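Let the Fruit Out of the Bowl

Shared 100 times | 5 comments

I have been arguing with my family about fruit bowls since February, and I'm ready to argue with everybody else. I think we should get rid of them! Not the fruit, please, I love the fruit. But a deep bowl hides everything except the top layer, and what you can't see you don't eat. You find it later, with a thumbprint in it, under the good ones.

What I want is fruit spread out on a cloth, where every piece gets its own patch of air and you can see at a glance that one tomato is properly red and the one next to it is still making up its mind. Yes, tomatoes too. They taste better when they haven't been in the fridge, and they look wonderful next to oranges.
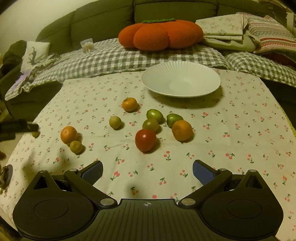

The case for a silly tablecloth

I used to own plain ones. Gray, oatmeal, a very serious navy from a shop in Lultwood that showed every crumb. Then I bought a pale one with little pairs of cherries all over it and I have not looked back. Put real oranges on printed cherries and the whole thing cheers up (my sister says it looks like a picnic that lost its way indoors, and she means it as an insult, and I take it as a compliment).

People worry about patterns competing. Let them compete! A room where a cherry print sits a few feet from gingham and a pile of flowered fabric is a room where someone likes things. I'd much rather sit there than in a room where every cushion had to be approved by every other cushion. And if you want a big orange plush pumpkin in the middle of it, in any month of the year, have the pumpkin.

The plate gets a job too

Plates are better than bowls because they're honest about how much they hold. Mine take two things, maybe three, and those are the ones for today. I like a white plate with a fluted edge, the kind that makes even a tomato and a small potato look invited. Everything else stays on the cloth until its turn comes. When the plate is empty you fill it again, and in the filling you handle each piece and notice what's going soft. That is the entire system. It takes me less time than finding the lid for a plastic tub. 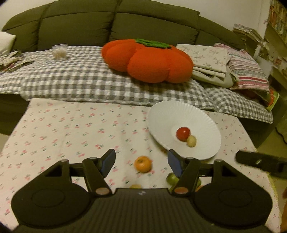 Soo-ah Yeo
Home columnist, The Miltcombe Letter

I'll give the bowl people one point. Round things roll, and a lime under the furniture is no joy to meet in its old age. My fix is to use a cloth with some weight to it and to set the smaller fruit snug against the bigger ones, which hold them in place nicely. Green apples, I've found, stay put better than mandarins.

The other objection is wash day, and I don't accept it. A tablecloth goes in with the towels. I've had mine through the machine 25 times at least and the cherries are as pink as ever.

So try it for one weekend. Tip the bowl out, spread everything around, and see what gets eaten first. In my house it was the oranges.

5 comments

Min-kyu Ham
Tried this last night and found a lemon I'd given up on. My cat has opinions about the mandarins though.

trillow_kitchen
Disagree about the bowl but fully agree about the pumpkin. Ours stays out all year.

R. Kwon
Where do bananas go? You can't just leave out bananas.

Soo-ah Yeo
On the cloth, far away from the tomatoes! They ripen everything near them.

pearsfirst
Navy cloth owner here. You're right about the crumbs.

Contact | Copyright The Miltcombe Letter | Back to top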